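Hauswirtschaft und Reinigung, Modul 4: Textile Bodenbeläge im Beherbergungsbetrieb
Skript zur Lehreinheit, Berufsfachschule Gondholm 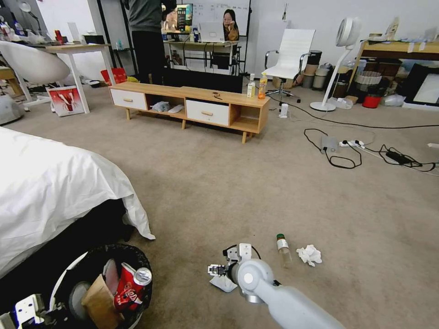 4.1 Aufbau und Begriffe

Ein textiler Bodenbelag besteht aus der Nutzschicht (Pol) und dem Träger. Dazu kommt meist eine Rückenbeschichtung. Für die Reinigung zählt zuerst das Fasermaterial der Nutzschicht, danach die Konstruktion, danach die Art der Verlegung. Wer nur die Farbe kennt, weiß für die Wahl des Verfahrens noch nichts.

Gebräuchliche Konstruktionen:

Schlingenware: Der Pol bleibt als geschlossene Schlinge stehen. Strapazierfähig, aber empfindlich gegen das Ziehen einzelner Fäden. Keine harten Bürsten verwenden.
Schnittpol (Velours): Die Schlingen sind aufgeschnitten. Weicher Tritt, Laufstraßen werden früher sichtbar. Immer zum Schluss in Strichrichtung ausrichten.
Nadelvlies: Fasern sind mechanisch verfestigt, kein Pol im eigentlichen Sinn. Nimmt Feinstaub tief auf, gibt ihn beim Saugen nur langsam ab.

Fasern: Polyamid ist im Objektbereich am weitesten verbreitet. Polypropylen nimmt kaum Wasser auf, ist aber empfindlich gegen Reibungswärme und erholt sich schlecht von Druckstellen. Wolle verträgt keine stark alkalischen Mittel (siehe 4.4).

4.2 Schmutzarten

Im Hotelzimmer überwiegt trockener, loser Schmutz: Sand, Hautschuppen, Textilflusen. Sand ist der eigentliche Verschleißfaktor. Er sinkt an den Grund des Pols und scheuert dort bei jedem Schritt an den Fasern. Ein Belag, der sauber aussieht, kann deshalb trotzdem überfällig sein.

Haftender Schmutz entsteht durch Fette, Getränke, Kosmetika und Reste früherer Reinigungen. Der letzte Punkt wird in der Praxis unterschätzt. Bleibt Shampoo im Pol zurück, klebt neuer Staub daran fest, und die Stelle ist nach kurzer Zeit dunkler als die Umgebung. Man spricht von Wiederanschmutzung.

4.3 Unterhaltsreinigung

Täglich saugen, in Abreisezimmern auch unter dem Bett und entlang der Sockelleiste. Bürstsauger bei Schnittpol, Glattsauger bei empfindlicher Schlinge. Die Düse wird langsam geführt, vor und zurück, mit leichter Überlappung der Bahnen. Ein voller Filterbeutel mindert die Leistung deutlich, bevor man es am Geräusch merkt.

Reihenfolge im Zimmer: lose Gegenstände vom Boden aufnehmen, Flecken suchen und behandeln, Staub auf Möbeln wischen, zuletzt saugen. Feuchte Stellen werden beim Saugen ausgespart und nach dem Trocknen nachgeholt.

Das Übungshaus Serklow hat 118 Zimmer mit insgesamt 2.128 Quadratmetern Teppichboden. Davon entfallen 464 Quadratmeter auf Flure und Treppenabsätze. Diese Flächen haben ein eigenes Intervall und werden im Reinigungsplan getrennt geführt. Die Zahlen werden für die Übung unter 4.6 gebraucht.

4.4 Fleckentfernung (Detachur)

Grundregeln:

Feste Bestandteile zuerst abheben, mit Löffel oder Spachtel, vom Rand zur Mitte.
Flüssigkeit aufnehmen, also tupfen. Nicht reiben.
Das Mittel auf das Tuch geben, nie direkt auf den Belag.
An verdeckter Stelle auf Farbechtheit prüfen.
Mit klarem Wasser nacharbeiten und trocken tupfen.

Zum Tupfen eignen sich weiße, saugfähige Baumwolltücher. Farbige Servietten können abfärben, Papiertücher fusseln bei Druck.

Wasserlösliche Flecken (Saft, Kaffee, Limonade) werden mit lauwarmem Wasser und einem milden, neutralen Mittel behandelt. Eiweißhaltige Flecken (Milch, Blut, Ei) immer kalt, da Eiweiß bei Wärme gerinnt und sich dann in der Faser festsetzt. Fett- und wachshaltige Flecken brauchen ein Lösemittel; hier ist auf die Rückenbeschichtung zu achten, die sich anlösen kann. Kaugummi wird mit Kältespray gehärtet und abgesprengt.

pH-Bereich: Wolle nur im schwach sauren bis neutralen Bereich. Polyamid verträgt schwach alkalische Mittel, ist danach aber gründlich zu spülen. Im Lehrbetrieb stehen Nuchit (neutral, für alle Fasern) und Trustwood (alkalisch, nur synthetische Fasern) im Schrank. Beide werden verdünnt angewendet, Dosierung laut Etikett. Die Mittel werden nicht gemischt.

Die Einwirkzeit für Nuchit beträgt in unseren Übungen 15 Minuten. Länger ist nicht besser – das Mittel trocknet an und hinterlässt Ränder.

4.5 Grundreinigung

Sprühextraktion: Die Lösung wird unter Druck eingesprüht und in einem Zug wieder abgesaugt. Gute Tiefenwirkung, dafür hohe Restfeuchte. Das Zimmer ist bis zur vollständigen Trocknung gesperrt. Bei Belägen mit Juterücken nicht geeignet, der Rücken kann schrumpfen und die Nähte öffnen sich.

Pulververfahren: Feuchtes Granulat wird eingebürstet und nach dem Trocknen abgesaugt. Der Belag ist früh wieder begehbar. Für stark verfettete Flächen reicht die Wirkung meist nicht aus.

Garnpadverfahren: Zwischenreinigung für Laufstraßen. Pads rechtzeitig wenden und wechseln, sonst wird der Schmutz nur verteilt.

Im Serklow liegt die Grundreinigung der Flure im September, nach der Hauptsaison. Zimmer werden etagenweise eingeplant, in Absprache mit dem Empfang.

4.6 Aufgaben zur Nachbereitung

Berechnen Sie die Teppichfläche der Zimmer ohne Flure und Treppenabsätze und daraus den Durchschnitt je Zimmer.
Erstellen Sie für eine Etage einen Ablaufplan zur Sprühextraktion mit Sperrzeiten.
Begründen Sie, welches der beiden Mittel aus 4.4 Sie für einen Kaffeefleck auf Wollvelours wählen.

Die Lösungen werden zu Beginn von Modul 5 besprochen. Bitte Taschenrechner und das Merkblatt Faserkunde mitbringen.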